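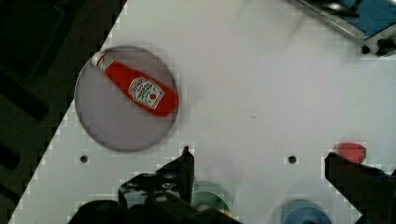 Fig. 11. Ketchup bottle lying on a plate.

4. Storing sauces and opened bottles

This section explains how to set the door shelves and the sauce drawer of your Skasmont refrigerator. Please read section 3 (Leveling and first start) before you continue. The refrigerator must be connected to power for at least 11 hours before you put food inside.

4.1 Setting the door shelves

1. Open the door fully, until you feel the stop.
2. Take all bottles and jars out of the shelf you wish to move.
3. Hold the shelf with both hands, near the ends. Push it up until the hooks are free, then pull it toward you.
4. Choose the new position. For tall bottles, leave 141 mm or more between the bottle cap and the shelf over it, so the bottle can be lifted out without tilting.
5. Put the hooks in the slots and press down. You must hear a click on the left side and on the right side.

Caution: Do not move a shelf with bottles on it. The hooks can come out on one side only and the shelf will fall.

Note: The Jinell model has only three slot positions. The lowest one is for the deep shelf and does not accept the others.

4.2 Using the sauce drawer

The sauce drawer is for bottles which are stored lying down. It is delivered in a separate bag together with the egg tray.

1. Remove the tape and the two blue transport clips.
2. Slide the drawer in the rails under the middle glass shelf.
3. Set the slider at the front to "Low air".
4. Before you lay a bottle down, close the cap and wipe the neck with a damp cloth.
5. Lay the bottles with caps to the front. Do not load more than the weight printed on the drawer handle.

Caution: Glass bottles with a cork or a swing top must stand upright in the door.

Note: Follow the storage advice on the label of the product. Some sauces need the refrigerator only after opening.

4.3 Cleaning after a leak

1. Take out the drawer and let it reach room temperature.
2. Wash it in water of maximum 40 °C with a little dish soap. Dried tomato or mustard can be soaked for some minutes first.
3. Clean the rails with a soft brush. Do not use oil on them.
4. Dry all parts and put the drawer back.

Caution: The drawer is not suitable for the dishwasher.

If the drawer does not close after cleaning, check if the rear stopper is turned the right way (flat side down). A new stopper can be ordered as part 137 from Oksanen spare parts service.

Text: Saimi Lehtinen. Technical check: Veronica Tudose.

Continue with section 5, Vegetable box.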